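3.2 What people mean when they say a peach is "ripe"

I went into the interviews thinking ripeness would be the easy part. We had 143 shoppers, all of them at the Watanen street market in December or at the covered market in Gisine, and I figured I'd ask my one little question and move on to price. Instead I got stories! People told me about grandmothers, about thumbs, about the one stallholder who lets you sniff (and the one who really, really doesn't). Arif Begum, who coded the transcripts with me, ended up splitting "ripe" into 10 separate codes, and we still argued over two of them.

The biggest split was between people who judge by touch and people who judge by smell. Touchers tended to buy for the same day. Sniffers bought ahead and were happy to let fruit sit on the counter for 3 days or so, which fits what Economou and I saw in our pilot at Broltell. I'd expected age to matter here and it just didn't, at least not in any way I could make stand up.

Packaging muddied all of this, and I wish I'd planned for it better. Several shoppers told me that a foam net (Figure 2) makes them trust a fruit more, even though it gets in the way of a good squeeze. One woman in Gisine called it "the little sweater" and said she pays extra for it every time.

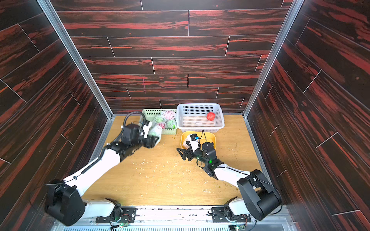 Figure 2. Round fruits in foam netting, in a pale green slotted basket (back left).

Siv Lindqvist read an early draft and asked whether the net was standing in for price, and I think she's partly right. Netted fruit did cost more at both markets, so I can't pull the two apart with the interviews alone. I come back to this in Section 4, where the receipts help a bit.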